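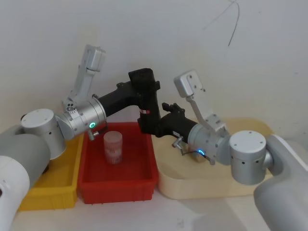 Can you visit the Buklow spinning mill if you only knit for fun?

Anybody can go on an open day, as long as you book a place first. You don't need to own a shop or have a trade account, and you don't even need to knit.

I asked the mill that same thing by email back in the fall, because their website is all about wholesale orders and I had a picture in my head of turning up in my homemade cardigan and being sent back to the parking lot. The reply was two lines long and very friendly, and so on 13 February 2020 I drove out to Clomby with my friend Thư Kiều, two travel mugs and a bag of oatmeal cookies that were supposed to last the whole day (they lasted to the first gas station).

Clomby is small! One main street, a hardware store, a diner, a church with a blue door, and then the mill down by the creek. Parking is on the left before the bridge. We drove over the bridge, realized, and had to go nearly a mile before there was anywhere to turn. If you see the grain elevator you've missed it.

You check in at a side entrance and get a sticker with your name on it and a pair of foam earplugs. Take the earplugs seriously. I kept mine in my pocket through the first room like a tough person and had them jammed in my ears by the second.

Our group had 11 people in it. Most were knitters, you could tell by the sweaters, plus a couple of weavers and one very patient husband with a paperback. Our guide was Athina Rallis, who runs the carding room and has been at Buklow since she was in high school. She talks fast and she'd rather answer questions than give a speech, so have a few ready. Thư had a list on her phone. Of course she did.

We started with the raw wool. It comes in big sacks and it smells like sheep, warm and greasy, and by the end of ten minutes I'd stopped noticing. Athina pulled out handfuls from two different sacks and passed them around. One was from a fine-wool flock and felt like nothing at all, and the other was so coarse I thought she'd handed me part of a doormat. That one goes into rug yarn. She showed us how to hold a lock at both ends and give it a sharp tug next to your ear. Sound wool gives a little ping. Weak wool crackles, and it'll break in the machines, so they send it off for felting instead. We all stood there pinging wool at our ears for a while and I could have done that until lunch.

Then washing, which is hot and steamy and not much to look at, and then carding, which was my favorite. The carding machine is as long as a school bus and covered in rollers with tiny wire teeth. Lumpy fluff goes in one end and a sheet like thin fog comes off the other, and then that gets split into soft ropes with no twist in them at all. You could pull one apart by breathing on it. I've bought roving for years to stuff little felt animals with and I had never once thought about what made it.

The spinning room is where you want those earplugs. The frames were going at full speed and each one holds up to 457 bobbins, all whizzing at once. When an end breaks, the operator walks over, catches the loose bit and twists it back on with two fingers while everything else keeps running. I watched her do it maybe five times and still couldn't tell you how. My own spinning is on a drop spindle that spends most of its time living up to its name, so I was a little humbled!

After that came plying and skeining. Thư got to ask her big question here, which was why some sock yarn pills after two wears and some doesn't. Athina's answer, as best I could hear it: more twist, and tighter plies. She told us to roll a bit of the yarn back and forth between finger and thumb in the shop before we buy. If it gets fuzzy or comes open right away, save it for a hat. I've been doing it in every yarn store since and I'm sure I look odd.

Lunch was soup and rolls in the break room, included in the ticket, with a vegetarian one if you ask when you book. Sit on the window side if you can, you get the creek.

In the afternoon we walked across the yard to the dye house. It's run as a separate business by the Koutsoukos family, who dye nearly everything Buklow sells under the Kallia name. If you've knit with Kallia worsted you know the colors, sort of dusty, like they've already been washed a few times. There's a wall of recipe cards for them, 820 in all, each one with a snip of yarn stapled on the corner. Some of the old ones are in beautiful slanted handwriting. We weren't allowed to photograph the recipes, fair enough, so you'll have to take my word for it that there is a green up there called Wet Gate and that I need a sweater in it.

They let everybody dye one mini skein. You pick a color, tie your skein in a few places so it won't tangle, and lower it in with a stick. Wear old clothes. They hand out aprons but the aprons have no sleeves, and I now have a rust-colored cuff on a shirt I liked. My skein was meant to be a sort of brick and came out closer to canned salmon. Thư went for plain navy and got plain navy. She's making a tiny hat with it for her nephew's bear.

The mill shop is the last stop and I won't pretend I was sensible. The good stuff is in the bins along the back: seconds and odd lots, $7 a skein when we were there, mostly with a knot or two or a color that didn't match its batch. For toys, mittens or a blanket where nobody's going to line your skeins up side by side, they're perfect. I came home with enough heathered gray for a vest and a bag of mixed ends for stripes. The full-price shelves cost about what you'd pay anywhere. Bring a tote, they only have paper bags and it was drizzling.

Things I'd do differently: shoes with more grip, since the washing room floor is slick. A snack for the afternoon. And I'd measure the chest of whoever I was planning to knit for before leaving home, instead of texting my brother from the shop and getting "normal?" back as an answer.

There are stairs between the carding and spinning floors and no elevator, but the person on the phone told Thư they can arrange a ground-floor version of the tour with some notice. Kids need to be old enough to keep earplugs in.

The next open day is in June, and they're hoping to have shearing in the yard for that one if the weather's kind. I've already put us down for two places. Thư says she's driving this time.

Contact | Copyright 2020, all rights reserved | Back to top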